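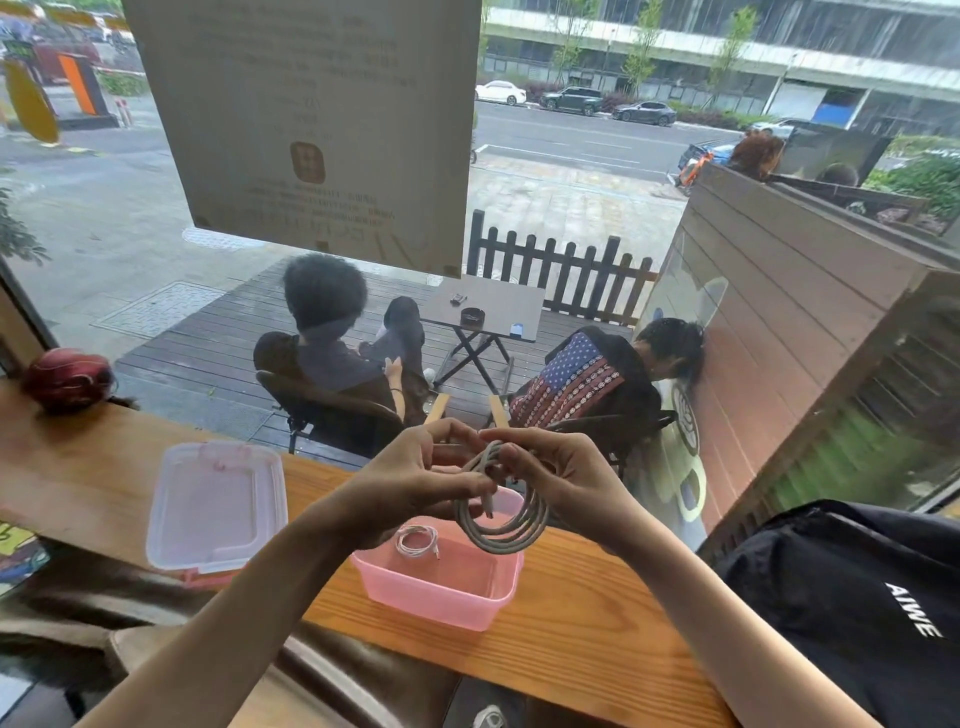 Gray cable, coiled, over the pink bin.

Plunar cable ties, the 80 pack. Six months in

Bought these in August when I finally got sick of the drawer. You know the drawer. Every charger since college in one lump. The Plunar ones are the soft hook and loop kind, not zip ties, so you can undo them. Come on a roll, pre-cut, you tear one off. 80 in the pack, two lengths, mostly short.

First thing. The short ones are too short. Fine for a phone cord, fine for earbuds. Anything thicker, like the extension cord for the space heater, forget it. You get one wrap and maybe half an inch of overlap and it pops open in the bag. I wish they sold a pack of just the longs. Asked the store in Figueroa, they said no, only the mix.

Grip is good though. Really good on the longs. I've had one on the vacuum cord the whole time, on and off twice a week, and it still bites. Does pick up lint. Cat hair too. Pull it off with tape and its fine again.

Colors: black, gray, a sort of mustard. I wanted to do a system, mustard for stuff that travels, black for stuff that stays. Lasted maybe two weeks. Now its whatever comes off the roll.

The little write-on tab is useless. Ballpoint skips, marker smears. Moataz Gaber at work uses the Hallus ones and swears by the tab on those, paint pen only he says. Tried a couple of his. Tab is better, yes. Strap itself is stiffer and it squeaks, which drove me nuts, and you pay more for fewer. Not switching.

Tear line is the other gripe. Half of them tear clean. Other half you get a ragged corner that catches on sweaters. Use scissors. Should of done that from the start.

Also they fray at the slot end if you yank. Lost four that way, all shorts. Go slow.

Instructions say don't wash. I washed a bunch in a sock, cold. No problem so far, they went a bit fuzzy.

Would I buy again. Yeah. For the drawer they did the job, I can find the camera charger now without dumping everthing on the floor. For garage stuff, hoses, thick cords, get something bigger. My brother in Flodwood cuts up old bike tubes for his and pays nothing.

Four stars. Would be five with more longs.

Edit 6th February: second pack came, tear lines are worse on this one. Still four.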